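March 2019

Slept badly, but the morning was good. I painted again the wooden pieces for the balance game, the last coat I hope. The green came out very dark, darker than on the lid of the can, and the red dries more to brown, like old roof tiles. I decided that I like it. In Midstead everything for children is yellow and blue already, and my eyes are tired of it.

The paint cost 17, which is too much for such a small can. Yolanda says Fernandes has it cheaper, but for Fernandes I must take two buses, and then I have paid the same. I wrote it in the notebook under October, by mistake, and had to cross it out – I still live in the last year, it seems.

After lunch I tried to write the rules. This is harder than painting. If a player touches a bar, must he take it? My father always said yes. I wrote yes, then I changed it to no, because small children touch everything. Then I was not sure, and I made coffee.

I also thought about the long bars. In my hand they feel good, heavy enough, but I am afraid a tower of them falls too early and the game is finished before anybody laughs. Maybe I should sand the edges one more time. My fingers still smell of the paint, even after the lemon soap.

In the evening I sent my questions to Estrella.
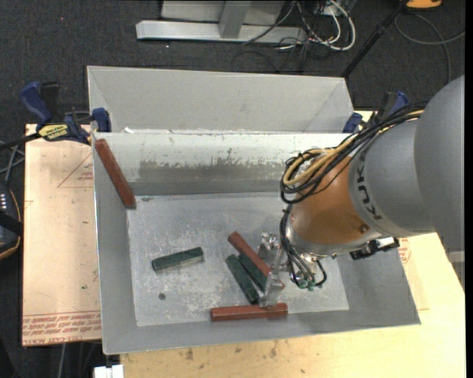 Estrella Espinoza wrote back before I went to bed: keep the touching rule for the adults and let the little ones do what they want, and please don't sand anything more, a bar that is too smooth will slide and then they will cry.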